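Cómo dejar la mesa lista antes de grabar una tarea

Guía interna de Basen, revisada en enero por Miroslava Koval

Casi todos los episodios malos empiezan en la mesa, aunque luego le echemos la culpa al modelo, que no puede defenderse.

1. Pasar un paño por el tablero. Las manchas de rotulador que no salen se anotan en la ficha del puesto y se dejan en paz. Rascarlas con una llave Allen ya se probó.

2. Colocar un solo objeto de trabajo, dentro del alcance del brazo y con la pieza móvil apuntando hacia la pinza.

3. Limitar la velocidad a 40 mm/s en las 2 primeras pasadas. Nazar Semeniuk dirá que es lentísimo. Tiene razón y se hace igual.

4. Comprobar la parada de emergencia pulsándola. Mirarla con confianza no cuenta como prueba.

5. Anotar la posición inicial antes de mover nada. «Más o menos tumbado» no es una posición.

Con envases de bandeja interior, como el bote verde de Lay's, se tira de la bandeja siguiendo el eje del cilindro; en diagonal se atasca y alguien acaba escribiendo a Maj-Britt Blomqvist.
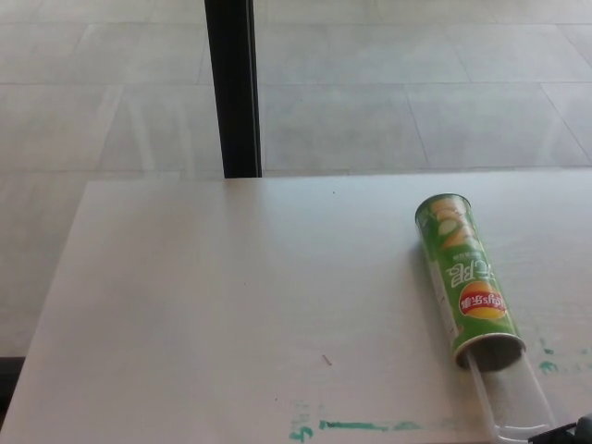 ¿Cuándo hay que descartar un episodio?

Cuando alguien mete la mano en la zona de trabajo con el brazo habilitado, aunque la tarea termine bien. Se marca como nulo, se rearma y se repite desde el paso 2.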